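Print this thread | E-mail this thread

Night pacing in older dogs: melatonin timing and what to log

Tudthorpe_Collies
My 13-year-old collie mix paces from 2 a.m. until he gets tired of it. Bloodwork is normal for his age and the thyroid panel is normal. The vet's working diagnosis is canine cognitive dysfunction. She suggested 6 mg of melatonin in the evening and a written log. The instructions say "before bed" and give no interval. Is there a reason to prefer one hour ahead over two? Also, what are people recording? I would like to hand her something she can use.

Eamon Mulcahy
Timing was the variable that mattered in our case. Given right at lights out, no change in onset of pacing. Moved to two hours earlier, onset shifted from midnight to nearly 4 a.m. over the following weeks. One dog, no control, so weigh it accordingly. Check the inactive ingredients on whatever product you buy. Xylitol is toxic to dogs and it turns up in chewables and quick-dissolve tablets.

For the log I use five columns: time of dose, time settled, time of first waking, duration of pacing, last trip outside. Anything more and I stop filling it in.

grakemier
I'd add a column for pain medication. A lot of what gets called dementia in old dogs is arthritis that gets worse after lying down for hours. Mine was "cognitive" for half a year until a different vet did a proper orthopedic exam. On a pain trial the pacing dropped by more than half.

Tudthorpe_Collies
He had hip films in January. Mild changes on the left, nothing she wanted to treat. I can ask about a trial.

Eamon Mulcahy
Films and pain correlate poorly, so the trial is reasonable. I would not run both changes at the same time, though. Pick one, hold it for 30 days, then the other. Otherwise you have a log that can't tell you which one worked.

grakemier
Disagree. If the dog hurts, he hurts now, and making him wait a month so the spreadsheet is tidy is backward. Treat for pain first, start the melatonin whenever the vet says, and sort out attribution later by withdrawing one of them.

Eamon Mulcahy
Withdrawal is a valid design, I'll give you that. My objection is practical – people rarely withdraw something once the dog is sleeping.

Conall Ó Dálaigh
Both approaches are defensible and the vet should decide. Two items that haven't come up.

First, blood pressure. Hypertension in older dogs can show up as night restlessness, and it is often left out of the senior panel. Ask for a cuff reading, several in a row, with the first one discarded.

Second, keep the log where you will be standing at 2 a.m. Mine was on the computer and I filled it in at breakfast from memory, so the durations were fiction. It now lives on paper in the kitchen, next to the back door and the utensils. 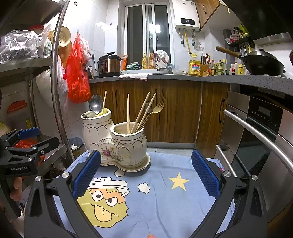
Kitchen table, spoon pot and saucer.

Paper also let me write down the odd events that had no column: stood in a corner, went to the hinge side of the door, asked to go out and forgot why. Those were more use to our vet than the durations. She went through them against a standard set of signs (disorientation, changed interactions, sleep, house soiling, activity) and the pattern was plain on one page.

dolan
Does anyone use a camera or an activity collar for this? I have the Vimine collar and it gives a nightly restlessness score out of 100. He averages in the 70s. I have no idea what that means.

grakemier
Neither does anyone else unless they publish how it's computed. Scratching, dreaming and pacing could all produce the same number.

dolan
It does export raw activity counts by the minute. I have 136 nights saved. On the nights I was awake to check, pacing was a long flat block and scratching was short spikes. So the raw data is readable even if the score isn't.

Eamon Mulcahy
Then ignore the score and plot the counts. A block lasting over ten minutes between midnight and five would be my definition of an episode. Set the threshold before you look at the plots.

Tudthorpe_Collies
Thanks, all. Vet appointment is Tuesday. I will ask for the blood pressure reading and the pain trial, and move the melatonin two hours ahead of bed if she agrees. Paper log started tonight, with a blank margin for the odd events.

grakemier
Ask about a night light in the hallway too. Low cost, no interaction with anything, and it may help if his vision is going.

Conall Ó Dálaigh
Seconded on the light. Also rugs with a rubber backing if any of the route is bare floor. He will pace less carefully when he is tired, and a slip on that left hip will confuse the log as well as hurt him.

dolan
Plotted the first batch of nights. The blocks start later on days with an evening walk. Small difference, and I did not set the threshold first, so I am doing it over.

Print this thread | E-mail this thread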